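Home Locomotives Track Manuals Spares Contact

Section 5: Laying the Portable Track and Bringing the Locomotive into Use

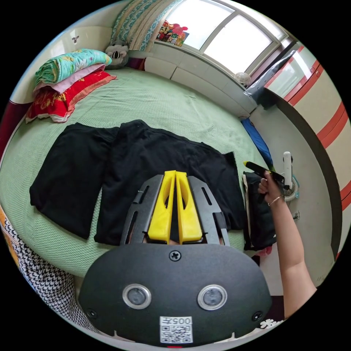 Hand-held gripper, yellow fingers together.

Revised 4/22/18. Replaces all earlier printings of this section.

This section applies to the Wenatach battery locomotive when used on Drokus portable track panels. If you run on permanent track, go directly to "Placing the locomotive on the rails." Owners of panels from other makers should confirm that the rail profile and gauge match before ordering joint plates.

Choosing the site

1. Walk the full route before unloading any panels. Look for soft ground, drain covers, tree roots and overhead branches.

2. Mark the route with pegs and string. The standard oval set covers about 139 feet measured along the center line, and the pegs should follow that line, not the outside rail.

3. Check the slope with a long level. Short changes of grade are harder on the couplings than one steady climb. Where a dip cannot be avoided, pack it so that each panel is supported along its whole length.

4. Leave a clear strip on both sides of the track wide enough for a rider's feet and knees. Posts, walls and parked vehicles must be outside this strip.

CAUTION: Do not lay track across a driveway or footpath that stays open to other traffic. Barriers must be in place before the first panel goes down.

Laying the panels

1. Start with the station panel. It carries the boarding plate and is heavier than the others. Two people are needed to lift it.

2. Set the station panel on packing boards and level it across the rails. All other panels are leveled from this one, so take your time here.

3. Bring up the next panel with its socket end facing the pin end of the station panel. Lower it so that the pins enter the sockets together. If one pin binds, lift the panel clear and start again. Do not strike the panel end with a hammer.

4. Fit a joint plate on each side and start all the bolts by hand before tightening any of them.

5. Tighten the bolts evenly, inside bolts first.

6. Run a fingertip over each rail joint. The rail heads should be flush on top and on the inside face. A step that can be felt will be heard by the riders, and a larger one may lift a wheel.

7. Continue around the route in one direction. Do not build from both sides of the station and meet in the middle.

8. Close the oval with the adjusting panel. This panel has slotted plate holes and takes up small errors in the layout. If the gap is too large for the slots, loosen the joints on the nearest curve and ease the panels across. The adjusting panel must not be used under tension.

NOTE: Curve panels are marked with an arrow on the outer sleeper end. The arrow points away from the center of the curve. A reversed panel will bolt up, but the extra rail height will be on the wrong side.

Packing and checking

1. With the oval closed, walk the track and step on each panel at both ends and in the middle. Mark any place where it rocks or sinks.

2. Pack marked places with hardwood boards. Loose stone may be used under the ends of the sleepers on firm ground. Do not use folded cardboard, carpet or roofing slate.

3. Slide the Fiadzo track gauge along the full length of the track. It should move freely and without side play. Stop at any tight or loose spot and correct it before going further.

4. Place the cross level on the rails at every joint. Straight panels should read level. Curve panels should read slightly high on the outside rail.

5. Push an empty passenger car around the route at walking pace, first in one direction and then in the other. Watch the wheels at each joint.

Track laid on grass settles during the first hour of use. Repeat steps 1 and 2 after the first few trips, and again after heavy rain.

Placing the locomotive on the rails

1. Confirm that the key is out and the battery isolator is in the OFF position.

2. Park the transport trailer in line with the end of the loading panel and chock the trailer wheels.

3. Attach the loading ramps to the trailer. Each ramp hooks over the trailer rail and is held by a spring pin. Pull up on the ramp to make sure that the pin has seated.

4. Fit the winch line to the rear drawbar of the locomotive. Do not use the handrails or the buffer beam steps as an anchor point.

5. Release the parking brake and let the locomotive down slowly on the winch. One person works the winch and the other walks beside the ramp, never below it.

6. When all wheels are on the loading panel, apply the parking brake and remove the winch line.

CAUTION: The locomotive is heavy enough to crush a hand or foot at very low speed. Do not try to hold it back by hand if the winch slips. Stand clear and let it run to the stop block.

Connecting the batteries

1. Lift the hood and prop it with the stay.

2. Check both batteries for cracked cases and loose terminals. Wipe off any white deposit with a damp cloth and dry the area.

3. Connect the link cable between the two batteries, then the red main cable, and the black main cable last. Disconnect in the reverse order.

4. Close the hood and turn the isolator to ON. The amber lamp on the control desk should light.

5. Insert the key and turn it one position to the right. The amber lamp goes out and the green lamp lights. If the amber lamp flashes, turn the key back and see "Fault lamps" in the next section.

The batteries lose charge in storage. A locomotive put away at the end of the season and left until February should be given a full charge before this procedure is started.

First movement

1. Clear everyone from the track, including helpers.

2. Set the direction lever to forward and the speed limiter to LOW.

3. Release the parking brake. Sound the horn.

4. Open the controller one notch. The locomotive should move off without a jerk. If it does not move, close the controller at once and check that the brake is fully off.

5. Within the first few feet, close the controller and apply the foot brake. The locomotive should stop squarely, with all wheels braked. Repeat this test in reverse.

6. Make one full circuit alone at LOW, then one with empty cars coupled. Listen at each joint and mark any that knock.

7. Test the emergency stop while moving at walking pace. The motor supply should cut and the brake should apply. Pull the button out to reset it, then cycle the key.

Do not carry passengers until every step in this section has been completed and the running log has been signed by the person in charge.

Changing the speed limiter

The limiter switch is behind the small plate under the control desk. It is shipped on LOW and should stay there for public running. The Zotov controller reads the switch only when the key is turned on - moving it while the locomotive is in use has no effect until the next start. Keep the plate screwed down when children are riding.

Spare joint bolts, packing boards and track gauges are listed in the parts section at the back of this manual. Questions about panel layout can be sent to Akosua Antwi in the track department. Include a sketch of the site with the direction of any slope marked on it.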